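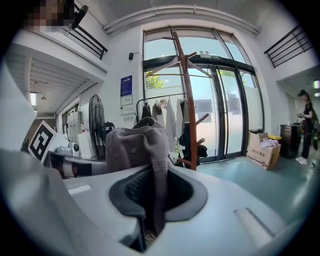 Equipment planning for the garment handling project is further along than I expected to be able to tell you at this stage, and the second half of the grant year is looking really good. We have a settled list of what we want to buy, two quotes in hand, and a much better idea of where the money does the most work. A lot of that comes from practice with the hand-held grippers on ordinary clothes: a soft gray cap, for instance, folds down over the opening of the tool as it crumples, and that kind of behavior has shaped the gripper order more than any catalog did. The coat rack and the clothing rail by the glass doors are the two stations we are planning around.

Where the budget stands

Hand-held grippers remain the biggest line. The plan you approved assumed one supplier for everything. Gilmar Leite asked both Allitz and Tirniro for prices on the same parts list, and we would like to split the order: gripper bodies from Allitz, fingers and rubber linings from Tirniro. Tirniro will sell linings separately in packs of 34, so we can replace a worn lining and keep the tool in use. I'm very happy about this one – it was my main worry when I wrote the application.

Printed marker cubes and boards come out of the consumables line. Elaine Trindade has priced 300 replacement faces from a local print shop, enough to carry us past the end of the grant with spares. They are cheap, and a scratched face can spoil a whole session's worth of data, so I'd sooner have too many.

The second robot arm is still on hold. Čestmír Kolář has made a good case for leasing through Baloyi for the first year and then deciding, and I've come around to his view. A lease keeps the repair costs off our books while we find out how many hours a week a second arm would really get. Baloyi's lead time is 19 working days from a signed order, which fits easily before the January work block.

What we learned about garments

Gleice Brito drew up the clothing list and it has already saved us money. We had planned to buy new garments in matching sets. She argued for mixed secondhand pieces in different weights and fabrics, and she was right! Thin dark cloth taken off a wooden peg asks something quite different of the fingertips than a stiff jacket on a hanger does, and you want both in the collection from day one. The garments line is now $800, well under the original figure, and I'd like your approval to move what's left over into fingers and linings.

Removing items from the coat rack is the task we want to cost first. The operator holds the gripper by its two handles, pinches the cloth between the fingertips and lifts it clear of the hooks, so reach and grip comfort matter a great deal when we choose a handle size.

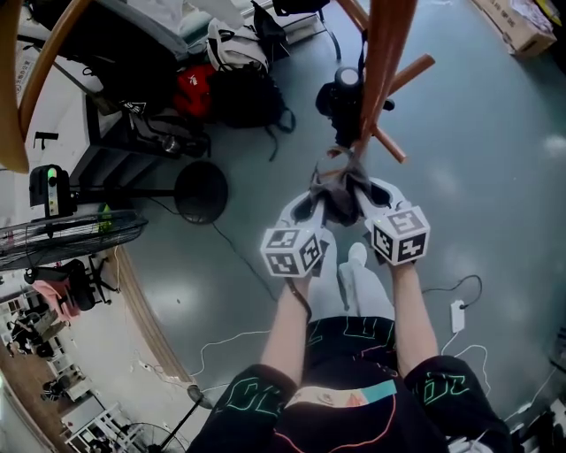 Decisions we need from you

Three items need a yes before we can place orders: the split between Allitz and Tirniro, the one-year lease in place of a purchase, and the transfer out of the garments line. None of them changes the total award.

Nathalie Beaudoin has the full spreadsheet with both quotes attached, and she can walk your finance office through it by phone. If the lease is approved, please send the signed form to her directly – Baloyi wants the original, and she is handling their paperwork.

Still open: floor cable covers (Elaine is getting a price), and whether shipping for the Trisow storage cases can go under equipment or has to sit under travel.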